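Buns collapsing after steaming

Brijesh Upadhyay
November 3, 2023
Dough is 200 g flour, 28 minutes second proof, electric pot with the perforated steel tray. Skins wrinkle within a minute of opening. Flour is Permont, low protein.

Alina Sima
Overproofed. Cut it to 20.

Brijesh Upadhyay
Tried 20. Same wrinkles, tighter crumb.

Ashok Bisht
Disagree on the proof. Heat off, lid cracked for five minutes, then open fully. A sudden temperature drop does this even to good dough.

Alina Sima
Cracking the lid masks the fault. A sound bun survives a fast opening.

Ashok Bisht
It doesn't at my altitude, 1,542 m. How many per tray?

Brijesh Upadhyay
Four at first, nearly touching. Now two on the tray at a time, and finished ones go straight to a plate. Today's batch, glass lid off: 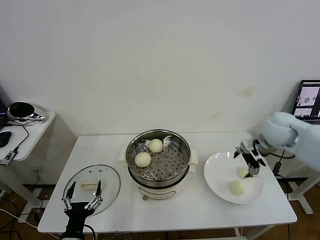 Shakuntala Dixit
Two per tray is right for that diameter. I would still put paper under them, bare steel holes leave wet spots on the base. Ashok's five minutes works for me, but only on low power.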